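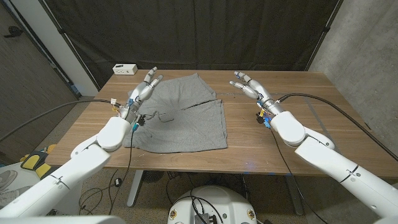

What Happens to Donated Clothes
Speaker notes, Solange Vidal
Jul 24, 2019

Home | Talks | Notes | Contact
Print this page | E-mail this page

Opening

Thank the library. Ask for a show of hands: who has given away a bag of clothes this year? Leave a few seconds. Then ask who knows where the bag went. Usually most of the hands go down.

Say who I am. I ran the sorting room at the Medham thrift store for 8 years and now I help out with the books. I am not a textile expert. Everything tonight comes from our own store or from the dealer we sell to.

What comes in

Last August we took in 2198 bags. That was our biggest month. August is when people move and when parents go through the closets before school.

A bag can have anything in it. Coats, baby clothes, one shoe, curtains, a wet towel at the bottom. The wet towel matters. If it sits over a weekend, the whole bag smells of mildew and we can't sell any of it. Repeat this point. It is the one I most want people to remember.

The first sort

Explain the three tables. Table one is for the sales floor. Table two is for the dealer. Table three is trash, and we pay to have it hauled.

A sorter gets a few seconds per piece. Lay it flat, look at the front, turn it over, check the collar or the waistband, check the zipper. Knits get a second look at the seat and the knees, where they thin out first. Hold up the gray sweater and the blue sweater here. Ask which one made it to the floor. (The blue one. The gray has moth holes under the arm.)

If someone asks about washing: we do not wash anything. We have one sink.

Pricing and the floor

Keep this short, people drift. Each piece gets a colored tag for the week it went out. After four weeks it is half price. After five it goes to the dealer. Winter coats are the exception, and we hold those in the back until October.

Men's pants sell slowly. Children's clothes sell fast. Formal dresses hardly sell at all except in spring.

The dealer

The dealer is Rovmont. They pick up on pallets and pay by weight. The price moves a lot. When I started it covered our electric bill and then some, and last winter it barely paid for the shrink wrap.

From their warehouse the clothes are graded again. The best goes to buyers overseas. T-shirts and other plain cotton get cut up for wiping rags. Wool can be pulled apart and spun again, or turned into felt for padding. Mixed fibers are the hardest to do anything with. Pass around the rag and the felt square. GET THEM BACK this time.

Don't get pulled into the argument over whether exports hurt local tailors. I have read both sides and can't settle it from here. Say so if asked and give out the reading list.

What to do at home

Wash and dry it before you bag it. Empty the pockets. Tie shoes together by the laces. Put a note on anything that needs a repair. Stained cotton is fine if it's clean, but mark the bag "rags."

Don't leave bags outside the door after closing. Rain gets in and so do the raccoons.

A missing button is worth fixing before you give the shirt away. Table two pays us pennies for it. On the floor it brings four dollars.

Questions

Leave fifteen minutes. Likely ones: tax receipts (yes, ask at the counter), mattresses (no), underwear (new only), how much goes in the trash (depends on the month, I don't have a good number).

Handouts are in the blue folder. I printed 200 and the library has the rest of the box.

Print this page | E-mail this page
Back to Talks | Next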